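Home | Blog | Days Out | Mending | About me | Get in touch

I've been promising a post about the robot visit for ages, and I finally have a cup of tea and a free evening, so off we go. It's a long one (sorry, Mum).

The short version is that I spent an afternoon watching people fold laundry and came home completely thrilled. Conix had been running visits where you can see how they teach robots to handle clothes, and my name came up on the waiting list when I'd given up on it. I had pictured a big metal arm behind glass. What I got was a bedroom, with a bed and a mat and a heap of washing, and a pair of grippers you work with your own two hands!
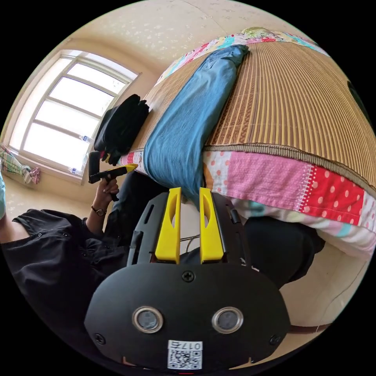 Palby, February

The grippers are lovely chunky things, black with two tall yellow fingers at the top, and you hold one in each hand like a pistol grip. Each has a couple of round lenses on the front, which I'm afraid I kept thinking of as eyes. You do the job yourself, pinching and lifting the clothes with the yellow fingers, and the recording is what the robot learns from later on. So the robot itself wasn't even there that day. It lives over at their Someck site and apparently gets to have a go once it has enough lessons under its belt.

Maximiliano Painemal was showing us round, and he was so patient with my questions. I asked how many lessons counts as enough. He told me they had 1192 recorded so far for clothes alone, of which 460 were trousers of one sort or another. Jeans are a pain, he said, as the legs go off in their own directions and the heavy bit at the waist drags everything with it. I could have told him that for nothing, I've got two teenagers.

I liked that they'd gone for an ordinary bed with a bright patchwork quilt and somebody's jeans lying on a bamboo mat. I'd have been bored stiff by a white table in a laboratory. My own bed looks much like that on washing day, only with more socks and a cat.

Then it got to the soft thin stuff, and I moved round to get a better look. 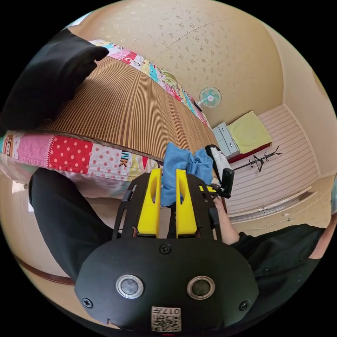

Light blue cloth in the yellow fingers, second gripper at the ready.

You'd think a bit of light cloth would be easier than denim, wouldn't you? I had a turn myself at the end and I can report that it is not. You can't feel a thing through the fingers, so you're going entirely by eye, and I kept pinching up a great wodge of fabric when I only wanted the corner. It took me 15 minutes to fold one shirt, and it looked like something I'd sat on. Maximiliano very kindly said they keep the bad goes as well as the good ones. I've decided to be proud of that.

A man in our group, who had come all the way from Cunha, asked when he could buy one to do his ironing. No date for that, I'm afraid! Folding first, and ironing is on the list for "when we're feeling brave".

We finished at 5 with tea and a flapjack, and I asked so many more questions that I nearly missed my bus. My wrists ached the next day, by the way. The grippers aren't terribly heavy but you hold them up in front of you the whole time, and I'm not used to it.

If another visit comes up I'll put the details on here. Wear sleeves you can push up, and take a snack if you don't like flapjack.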